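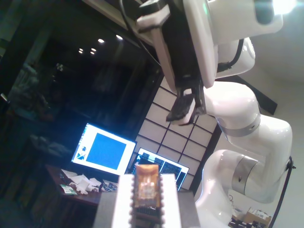
# The arm was the cheap part

When Oksana Stetsiuk asked for money to buy a second robot arm, her first plan had only one line. It said "arm and gripper." The director of Katene, a small test workshop in Drovbridge, sent it back the same afternoon with one question: where will it stand?

She did not have an answer. The first arm, the white one, works beside a desk with two monitors, and the desk is also used for papers, cables and everything else. A small part waits on its white stand, the gripper comes from above, and a person must still have room to reach the desk. To put a second arm into such a room is a question of furniture before it is a question of engineering.

So she made the plan again, and it grew to 117 lines. Kai Kramer, who takes care of purchasing, told me he was happy to see it.

"The people want to discuss the arm," he said. "I want to discuss the fingertips. We change the pads, we change the cables, and each time it is a small invoice that was not in the budget."

**What goes in the plan**

Kramer now divides each request into two parts. The first part is what you buy one time: the arm, the gripper, the stands, the computer. The second part comes back every year. In it he puts pads, spare cables, software licenses and the hours of the person who teaches the robot a new part. For the last request, he wrote 50 hours of teaching in the first year. Stetsiuk thinks it is too low, and they have not agreed yet.

Stands surprised me the most. Katene used to order them from Tultach, a metal shop, and waited six weeks for each one. Now they are made in the house, and a new shape can be tried in two days.

**Rent first?**

Corentin Tanguy, who plans equipment for the workshop Bondholm, took another way. He rented an arm for four months and wrote down each hour when it was moving. At the end he had 1604 hours on paper, and with this number he went to his bank. The rent was expensive, he admits, but he would pay it again.

Stetsiuk has read his notes twice. Her own request goes to the director in June, with a floor drawing on the first page.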